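Hard Water and Countertop Dishwashers: Notes on Scale, Salt and Detergent
Apr 21, 2020
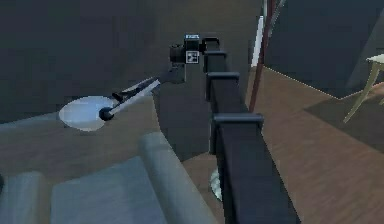
Several readers wrote in after the last issue to ask why their flatware comes out of a countertop dishwasher with a gray film. In most cases the cause is water hardness. The notes that follow cover how to measure it, how to set the softener if the machine has one, and what to change if it does not.

Hardness is the amount of dissolved calcium and magnesium in the water. It is reported in grains per gallon or in milligrams per liter, and one grain per gallon equals 17.1 milligrams per liter. Water above 7 grains is usually classed as hard. Town water reports often give a yearly average, which can hide a large seasonal swing where the supply switches between a reservoir and wells. In Brekden the change is made in November. A reading taken in summer will not tell you much about what comes out of the tap in winter.

Test strips are good enough for this job. Run the cold tap for a minute, dip the strip, shake it once and read it at the time printed on the packet. Reading late gives a result that is too high. If the house has a whole-house softener, take the sample from the line that feeds the dishwasher. Kitchen cold taps are sometimes plumbed ahead of the softener.

Machines with a built-in softener have a salt reservoir in the floor of the tub and a hardness setting in the menu. The setting controls how often the resin is rinsed with brine. Set too low, it lets hardness through and leaves scale. Set too high, it wastes salt and water. Soft water with too much detergent can also etch glass, and that damage is permanent. To tell film from etching, wipe a dry glass with white vinegar. Film comes off and etching stays.

Use coarse dishwasher salt only. Table salt contains anti-caking agents and packs down in the reservoir. Fill the reservoir immediately before a wash so that spilled brine does not sit on the stainless steel. Pitting around the filler cap nearly always comes from skipping this step.

Many countertop models have no softener. The Dilach 599, which Meron Berhe has been running for this newsletter on unsoftened well water, is one of them. Three changes made a difference there:

Rinse aid dosage moved from the middle setting to the maximum.
Powder used in place of tablets, with the dose matched to the load.
A citric acid cycle once a month, machine empty, hottest program, no detergent.

Of these, the switch to powder had the largest effect. A tablet is sized for a full-size machine, and in a small tub the excess is not always carried away in the final rinse – particularly on the short program.

Loading matters too. Spoons nest and shield each other from the spray, so alternate them handle up and handle down. Keep long plastic utensils clear of the spray arm. Turn it once by hand before closing the door.

Replacement filter screens for the older Salazar machines are back in stock at Bornard. Check the part number molded into the rim before ordering, as there are two diameters and the smaller one will drop straight through.

Next issue: drain hoses, air gaps and standing water.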